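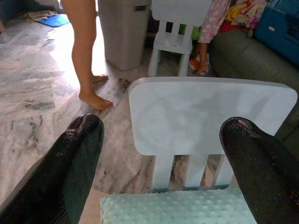
Department of Interior and Furniture Studies, Valtelley College
Student Project Report, Second Year

Small Cushions in the Family Living Room: Where They Stay and Where They Go

1. Why I chose this subject

In my country most families have a low bench with one long mattress on it, and the small cushions are kept in a chest until guests arrive. When I came to Valtelley I noticed that small cushions are left out all day, and that they travel. In the morning they are on the sofa and in the evening they are on the floor, or on a chair which is too small for them. I wanted to study this travelling. My question was simple: can the seat itself help a cushion to stay, or must a person always put it back?

The project was done in June in the living room of one family, who kindly allowed me to come for 2 visits. The room has a polished stone-look floor, pale with darker veins, and much light falls on it. There is a large sofa for the adults and a small chair for the children. I worked with little pillows in soft colors, all of them with the raised dots that one can feel with the fingers.

2. The sofa

I begin with the sofa, because it is the natural home of the pillows. The family bought it from a shop in Tetby, and the model is called Skorell. I did not find any other information about it except the care booklet, which says that the cover may be washed but must not be dried with heat.

A sofa like this one is deep. When an adult sits down, the pillow behind the back is pushed to the side and then forward, and at the end it lies on the front part of the seat. From there it needs only a small push to be on the floor. I had expected that the pillows would fall into the corner by the armrest, which is the softest place. This was a wrong expectation. During my visits they moved to the front much more often.
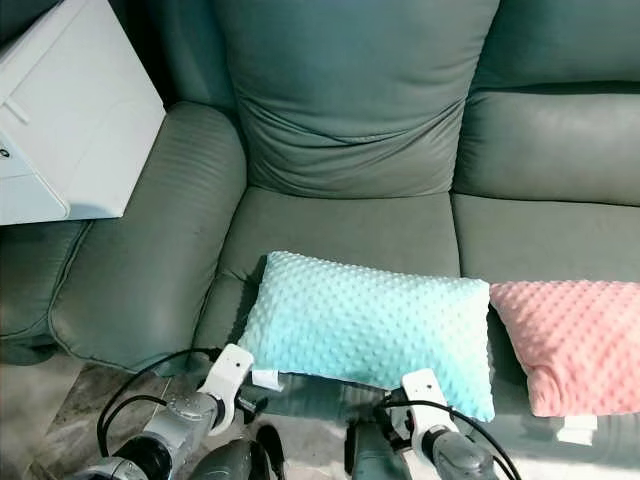
Project Reports, Issue 45, page 2

The two pillows on the front of the seat, one pale aqua and one salmon pink, show the position I mean. They lie side by side over the two seat cushions and take the place where a person would want to put the legs. The back cushion in the middle also has many wrinkles in its lower half, while its neighbor is smoother. I think that the wrinkled cushions deserve the same attention as the small ones. If you arrange only the small pillows, the sofa still looks tired.

My method for tidying the sofa was the following. First I took all small pillows away. Then I lifted each back cushion, shook it, and set it down with the seam at the bottom. After this I smoothed the seat with the flat hand from the back to the front. At the end I placed the small pillows, with the care tags turned to the back so that they are not seen. I did the tags last on the first visit and had to lift everything again, therefore I recommend to look for the tag before the pillow is put down.

3. The children's chair

A child's chair is a different problem from a sofa, because it was not made for a pillow at all. The seat is hard and short, and a pillow intended for the sofa hangs over it. On the chair in this room the back has three vertical slats under a flat top part, and the mint-green pillow lies across the seat in front of them, a little rumpled and bunched at its right end. I tried to place my test pillow in two ways, across the seat and along it. Across the seat was more comfortable to sit on, but it slid when I pulled the chair over the floor. Along the seat it touched the slats and stayed better, but the front edge bent down.

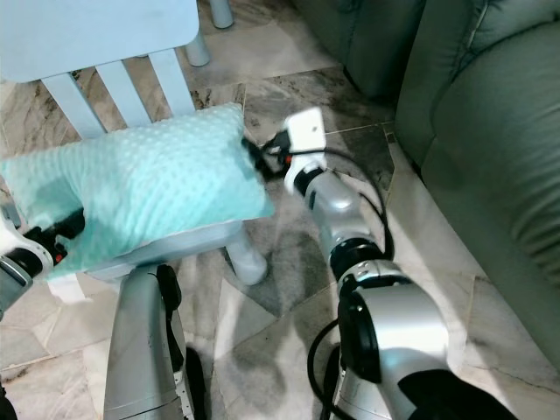 My third question concerned the cover fabric, and whether the dots help the pillow to hold its place. My supervisor advised me to read the notes of the Nyamweya workshop on textiles for children's rooms, where it is written that a raised surface holds better on cloth than on paint. I believe this is correct. The pale blue chair offers no cloth for the dotted pillow to hold, only its smooth seat, and the soft filling gives way wherever it is pressed. On the sofa the same kind of cover moved less when I pushed it with one finger.

For comparison I made a thin pad from a cotton towel, 300 millimeters wide, and put it between the pillow and the seat. With the pad the pillow stayed when I pulled the chair. Without the pad it slid every time. I did not measure the force, and I am sorry for this, as a spring scale from the workshop would have been enough.

4. What I would change

I would give the chair its own flat cushion with ties, fixed to the outer slats, and leave the thick pillows to the sofa. For the sofa I would choose fewer pillows and larger ones. I also would like to repeat the test in a room with a carpet, where the chair is harder to pull and the pillow may behave in another way.

The drawing of the cushion with ties is in the appendix, together with the cutting plan. The ties are drawn longer than necessary and can be shortened after the first washing.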